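Pritton Handset and Teaching Software: six months in

I bought the Pritton handset back in May, after a long winter of trying to teach a simulated arm to do household jobs with a keyboard and a great deal of patience. If you have ever steered a gripper with the arrow keys you will know how that went. I could get the arm across a room, sure, but every demonstration I recorded came out jerky and full of little stops, and the policy I trained on them was jerky and full of little stops too!

So, the handset. It's a chunky thing about the size of a TV remote, with a trigger for the fingers and a thumb button that acts as a clutch. Hold the button and the arm follows your hand. Let go and you can bring your hand back to somewhere comfortable before carrying on. I can't tell you how much I love that clutch. My old setup (a Lamont desk controller, perfectly decent in its day) had nothing like it, and I used to end up with my elbow in my ear.

Setup took me most of an evening. The pairing went fine, but the axes came up swapped, and the manual puts the fix on page 50, well after the chapter on recording. Do that part first. Once it was sorted I loaded the Idarow house pack, which gives you furnished homes to practice in, and spent a happy hour just roaming before I recorded a single thing.

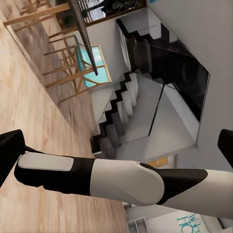
The wrist view takes getting used to, I'll admit. When you roll your hand, the whole house rolls with you, and for the first few days I kept tilting my head to follow it like a dog hearing a whistle. What helped was turning the rotation scaling down to 5 and leaving it there. Your wrist does a bit more work, but the picture moves slowly enough that you keep your bearings, and my recordings got smoother right away.

Recording itself is lovely and simple. Squeeze once to start, do the job, squeeze twice to keep the take or hold to throw it out. I throw out plenty – more than I keep on a tired evening – and I'm glad it never asks me whether I'm sure. I taught it a simple pick and place with nearly 50 takes, and the replay looked like something I might have done myself, slight wobble on the approach and all.

Now for the grumbles. The battery is supposed to last 8 hours and mine gives me 6, which is still longer than my shoulder lasts. The trigger is either open or shut for the first bit of its travel, so gentle grips need practice. And exporting to Clistance, where I do my training, drops the take names, so I keep a paper list next to the keyboard like it's 1985.

I'd still buy it again tomorrow. If you only record a demonstration now and then, the Lamont is cheaper and will do you fine. If you're at it most evenings, as I am, get the Pritton and a chair without arms.

Four stars out of five, and the missing one is for the trigger.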